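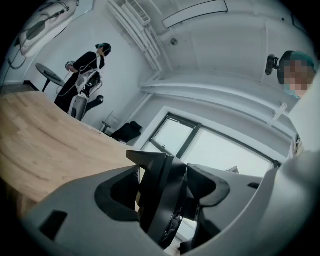
Chapter 6. Cannabis, Sleep and the Problem of the Satisfied Patient

Few claims about cannabis are repeated as confidently as the claim that it helps people sleep. Patients say so, dispensary staff say so, and a fair number of physicians have started saying so without having read much beyond the abstract. The evidence is thinner than the confidence. Most of it was gathered at home, by people sitting at something like a wooden tabletop with a warm, honey-coloured grain and filling in a sleep diary after the fact, and a diary records what a person believes about the night. Belief is worth recording. It should not be confused with minutes of slow-wave sleep.

Consider the Rimuleck survey, which students will meet again in Chapter 9. Pieter Van Loon and Mehrangiz Farahani recruited 4,000 adults who already used cannabis in the evening and asked whether it helped. Eighty-five per cent said yes. The figure has been quoted in pamphlets, in a provincial hearing and on the packaging insert of at least one oil. Now ask who was missing. Anyone who tried cannabis for insomnia, found it useless or unpleasant and gave it up was excluded by the recruitment rule. A survey of people who still attend a gym would find that gyms work very well.

The authors knew this and said so in their discussion section. The pamphlets left that part out.

6.1 What a trial can and can't settle

Randomized trials are supposed to rescue us from this sort of thing, and sometimes they do. The Zarnum trial, led by Wilfredo Buenaventura, assigned 149 adults with chronic insomnia to a nightly capsule or a matching placebo for 28 days. Participants in the active group reported falling asleep sooner. Overnight recordings showed a much smaller difference, and by the final week it could not be told apart from chance.

Two objections should occur to you. The first concerns blinding. A person who has taken THC can often tell, and when participants were asked to guess their group, most of those on the active capsule guessed correctly. Once that happens the placebo is no longer doing its job. The second concerns length. Insomnia is a problem of months and years, and tolerance to the sedating effect of THC may develop within weeks. A month-long trial catches the drug at its most flattering.

Bjartur Nørgaard has argued that these objections are unfair, and that a patient who feels better rested is better off whatever the electrodes report. It is a serious argument and we return to it in 6.4. For now, notice that it would apply equally well to a nightly glass of rye, which physicians stopped recommending for sleep some time ago.

6.2 Stopping

Regular users who quit abruptly often sleep badly for a while and report vivid, unpleasant dreams. Many draw the obvious conclusion: they slept well on cannabis, they sleep poorly off it, so the cannabis must have been treating something. Withdrawal would produce the same experience in a person who had no sleep disorder to begin with. Gerrit Vanhove's clinic notes, excerpted at the end of this chapter, include several patients whose original complaint had been forgotten by everyone involved, including the prescriber.

As you read the excerpts, write down for each patient what was measured before treatment began. In most cases the space will stay blank.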